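**Progress report to the Truvum Education Fund**
Household Manipulation Project, Zultdale Student Robotics Program
Reporting period: September through December

## 1. Status

The program is pleased to report that the project is on schedule. The grant supports a student team that is teaching a two-arm robot to handle soft household goods: folding them, flattening them, and putting them away. The team meets after school in the Vaněk Building until 6:30 p.m. Dušan Lukáč supervises the technical work, and Gisela Rivadeneira is responsible for student enrollment, consent forms, and this report.

The first half of the period was spent on dish towels. Work on gloves began in November, one month earlier than the plan called for. The team has kept the towel task open as a baseline — it is used to check the arms after any change to the control software.

## 2. Demonstrations recorded

The proposal set a target of 900 recorded human demonstrations by the end of December. The team reached 1000. Each demonstration is performed by hand, from the point of view of the person doing the work, and is then labeled by a second student. Demonstrations with missing or unclear labels are set aside and do not count toward the total.

Labeling was slower than planned. In the early weeks, students used different words for the same action ("flatten," "press," and "smooth" were all in use), and a portion of the September recordings had to be labeled again. A shared word list is now in place and has been added to the student handbook.

## 3. Robot trials

The arms completed 70 percent of towel folds without help in the December trials, against a target of 60 percent. Glove trials on the robot have not started. They are planned for the next period, once the new fingertips from Surken have been fitted. The present fingertips are too hard for thin material and tend to push it along the surface.

Mr. Lukáč has advised that gloves will be considerably harder than towels. A towel has four corners that the software can look for. A glove has five fingers and a cuff, may be folded or crumpled in many ways, and can lie on top of another glove of the same color. For this reason the students have been asked to record gloves in a range of starting positions and to include those stacked or doubled over.

## 4. Budget

Spending is within the approved amounts. The line for storage drives was used in full. The line for travel to the spring competition has not been touched and will be needed in the next period. The program asks permission to move the remaining balance for printed materials to replacement fingertips. No other changes are requested.

## 5. Plans for the next period

- Fit and calibrate the new fingertips
- Begin robot trials on single gloves, laid flat
- Extend the demonstrations to pairs and to packing in a lidded box
- Prepare the team's entry and technical poster for the spring competition

## 6. Glove demonstrations
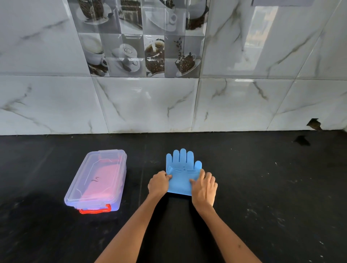 Folded blue glove (first) and pink glove, smoothed by hand (second). 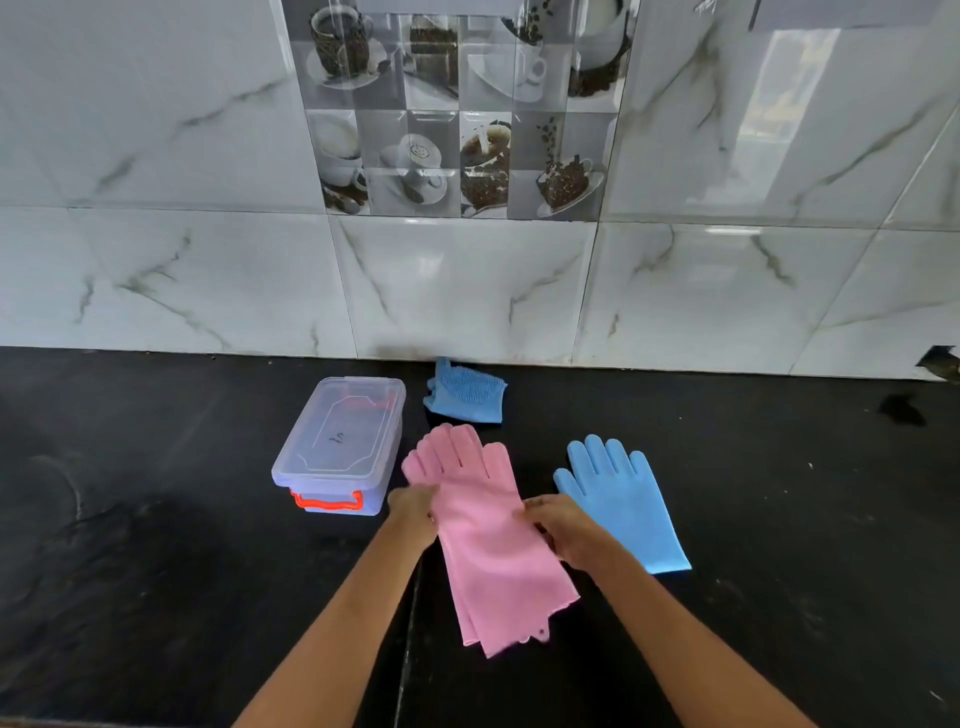

## 7. Comment received on the draft

Gisela Rivadeneira asked that the report be plain on one point: 1000 demonstrations is a count of recordings, and it should not be read as a measure of how well the robot will handle gloves. She also asked that the spring trials report results for flat and crumpled gloves separately, so that a good figure for one does not cover a poor figure for the other. Both requests have been accepted — the trial sheet for the next period will be changed to match.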